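Collecting hang-it-up demos with two hand-held grippers

I've had a few messages asking how I run a collecting session for the hanging task, so I'm finally writing it down. The short version: you wear nothing, you program nothing, you pick up a gripper in each hand and do the chore yourself, over and over, while the grippers record. The learning part comes later and on another machine. Zemstead is what I call my set of hanging tasks, and the wooden-handled tools are the ones I get asked about most.

You'll need a stand with hooks, a handful of tools with something to hang them by, a table you can walk up to from the front, and two grippers that have been charged and calibrated. My calibration notes are on the Kerkik page, so I won't repeat them.

Before you start: learn the grip

Spend ten minutes just picking things up. I mean it! Your fingers know far too much about handles, and the gripper knows nothing, so the first few tries feel like eating soup with chopsticks. Close the jaws slowly and let the soft pads settle on the wood before you lift. With a round handle you want it square between the two pads and well down into them – if you catch it with just the tips it will swing as soon as you raise your arm, and the recording will be full of you chasing it.

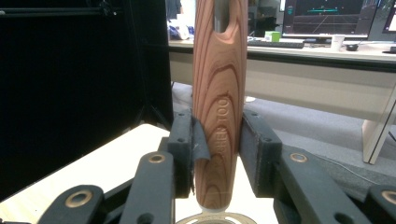 I squeeze a little, stop, lift a finger's width, and then decide whether I like the grip. If I don't, I put the tool down and take it again. A calm second try is perfectly good material. What I throw out is the panicky stuff, where I've shaken the thing into position in mid-air, because a model will happily learn the shaking too.

Check your pads while you're at it. The soft facing wears and lifts after a lot of wood, and I've changed mine twice since April. The Zollano pads I'm on now are stiffer than the old ones and took me a morning to get used to.

Step 1: Set the table

Put the stand where both hands can reach it without your elbows locking. Then move it a bit between takes. Turn it, slide it left, slide it back. If the stand never moves, the model will simply memorize the spot and sulk when you shift it (ask me how I know). Keep the moves small at first and get bolder as you warm up.

Step 2: Start every take the same way

Both grippers up, jaws open, hands still for a breath. Then go. That still moment makes it so much easier to chop the recording into takes afterward. I do the same at the end: let go, back off, hold still.

Step 3: Bring the tool in

Pick the tool up with your right hand, or your left if you're collecting the mirrored version, and carry it to the height of the hooks before you move in sideways. Going up and across in one big swoop looks lovely and gives you terrible data, at least in my experience. Two plain moves are easier to learn from. Keep the other hand low and near the table with the jaws open, ready to steady the stand if it needs it. If you do use it, use it the same way for the whole batch.

Watch your cables here. Mine like to creep over my wrist, and if one snags you'll feel a tug halfway through an otherwise perfect take. Shake them back between takes, never during.

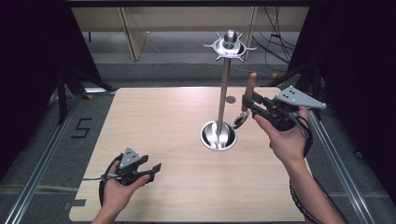 Step 4: Hook, feel, release

Bring the hanging part over the hook, lower until you feel the weight go, and only then open the jaws. Open them wide and pull straight back. A half-open jaw dragging along a handle is the most common way I ruin a take – it pulls the tool right back off again.

If you miss the hook, back up a little and try again in the same take. I allow myself two goes. After that I stop, mark it as failed and reset. Keep the failed ones in their own folder, though, as they're handy for checking whether your scoring script can tell the difference.

Step 5: Swap and repeat

Change the tool, change the hook, change which side you stand on. I do four tools in a session and then take a proper break, because tired arms make sloppy, droopy paths. I used to push through with coffee and the Ziółkowski playlist. The takes from those afternoons were no good and I've deleted most of them.

When you're finished, watch a few takes back before you pack up. Pick them from the middle of the session as well as the start. If the handle is hidden behind your own hand in every one, change where you stand and do another batch while everything's still set up.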